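# The Slow Hands of Bumholm

When Vy Nông comes in at seven in the morning, she does not start the arm. First she wipes the grooves of the table, then she tries with her thumb if the fixture plate has moved in the night.

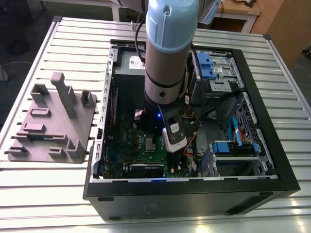
She has looked after this cell for two winters. It belongs to Nodico, a small firm that takes old office computers apart, so that the good pieces can be sold again. The arm goes down into the open case, and people like Vy make sure it goes down in the right place.

"A new computer comes from a factory and they are all the same," she tells me. "An old one was bent by somebody's knee."

The cell knows 66 models of case by now. For each of them Vy has taught the arm a starting point, always a corner of the metal chassis, never the plastic. Teaching a new model takes her 51 minutes on a good day. Cables are the worst part. They do not lie where they lay in the last machine, and a finger that catches one will pull until the force limit stops it. She keeps this limit low, and the arm stops often. Her boss would like it to stop less.

The gray plate at the side was printed in the building. It holds a circuit board in a slot while the arm changes its grip, and it is already version 17. The earlier ones are in a box under the stairs – Yến Thân, who draws them, will not throw them away. Version 12 was too tight in the slots when the heating was on. Version 14 was fine until a longer board arrived from Gernholm.

Every 156 hours of running, the fingers come off. Vy checks the pads, cleans the screws and puts a little mark with a paint pen across each head, to see later if one has turned. In December she found a mark that did not meet its other half. The grip had been drifting for days, and she had blamed the camera.

After the fingers are back she runs the first case at a quarter of the speed, with her hand near the stop button. I asked how long she keeps the hand there. She said until the coffee is finished, and went to get the next computer from the shelf.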